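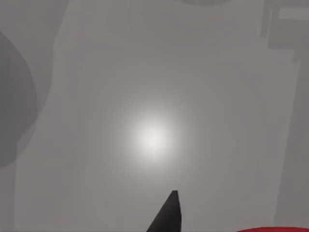

Questions I get asked about the sourdough classes

How many people are in a class?

Eight at most. I tried ten when I started in 2021 and we spent the whole morning bumping elbows and hunting for the scraper, so eight it is.

Do I need to have baked before?

Nope! Plenty of people turn up having never made so much as a scone. If you've baked loads, you might find the first hour slow (kneading, why salt matters, what a starter should smell like), but the shaping bit is where most old hands end up asking questions.

Where are you, and can I park?

In Trivton, in the hall behind the library. There's parking at the front but it fills up early, so try the lane opposite. The bus from Pakby stops at the corner and it's a two-minute walk from there.

What should I bring?

An apron, a clean tea towel and a big lidded tub to carry your dough home in. An old ice cream tub is too small, I promise you, however big it looks in your kitchen. I've got flour, scales, bowls and far too much tea.

Will I go home with bread?

You'll go home with dough you made yourself, plus a jar of starter. The loaf we eat at lunch is one I've baked the night before, as a proper sourdough won't be hurried into a morning.

My starter has died. Has it?

Probably not. Grey liquid on top is fine, just stir it in or pour it off and feed it for a few days. Pink or orange streaks, or anything fuzzy, and it goes in the bin. Come and get some of mine, I always have spare.

Which flour do you use?

Strong white from the mill at Rodel, with 200 grams of wholemeal in the big batch. Supermarket strong white works well too. I did that for years.

Can you cater for gluten-free?

Sorry, no. There's flour on every surface in that hall by ten o'clock and I can't promise anything would be safe.

Do you do vouchers?

Yes, email me and I'll post one out. They last a year, and if you forget and it's run out by a month or so, ask me anyway.

When's the next one?

April is full. I'm putting up the summer dates once the hall have sorted their bookings.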